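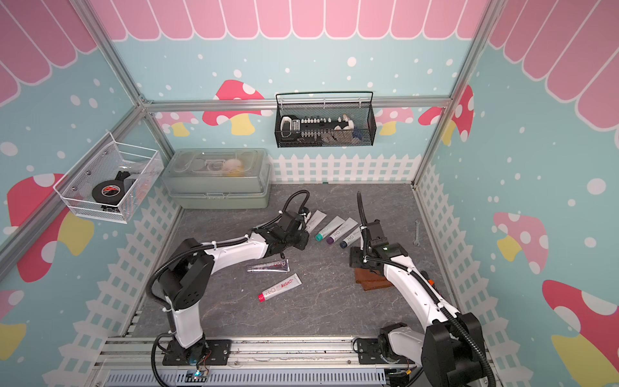 Flellell's comment on our last report was that a tube count means very little if shampoo, conditioner and hand cream all go down as "tube", and could we please break it out. We have changed the way we sort, and this report uses the new method.

Wiriya Toiletries Project
Progress report, October 3, 2023

Work since the last report

We handled 2588 tubes in September. Each one is now recorded by the name printed on the label. Cap color is used only to speed up the first pass, when tubes are laid out on the marble-patterned tabletop and matched by eye. Teal, purple, navy and red caps are easy to tell apart at arm's length. It does not work for everything. Tubes with the same R·O lettering come with different caps, so the lettering alone does not settle which group a tube belongs in, and a clear tube marked "Protein" has to be read before it goes anywhere.

We tried sorting by size first and dropped it. The tubes are too close in length and the piles had to be done over.

The layout is kept small, six tubes to a group. With larger groups the tubes rolled into each other and the labels ended up face down. A folded cloth stays on the table for wiping. The small wrench stays out too, and goes back on its hook at the end of the day. It went missing twice in September.

Packing

Sorted tubes go into cartons of 40, caps all facing the same way, one product to a carton. Part cartons are marked on the short side with the count and left open on the lower shelf. The first delivery of cartons from Jivton was too shallow and the lids bulged. They were exchanged at no charge, but we lost four days.

Labels for the cartons are printed in batches of 100. We have enough for the rest of this period and do not plan to order more.

Problems

Leaking tubes are still the main cause of lost time. One bad cap can mark a whole carton. Tubes are now checked at the cap and at the crimped end before packing, and anything sticky is set aside in a tray. We have not yet agreed with Stirnex on whether tubes in the tray can be returned or have to be written off. Until that is settled they are left out of the packed count but included in the handled count above.

Worn printing is a smaller problem. When the name cannot be read, the tube goes in a carton marked "unread" and is looked at again once a week under the desk lamp.

Spending

Spending is within the budget line for supplies. The only item not planned for was a second set of shelf dividers. Receipts are attached separately.

Next period

Clear the part cartons on the lower shelf.
Get a written answer from Stirnex on leaking tubes.
Send Flellell the September count by product, in the same columns as the budget sheet.
Replace the tray, which is too small.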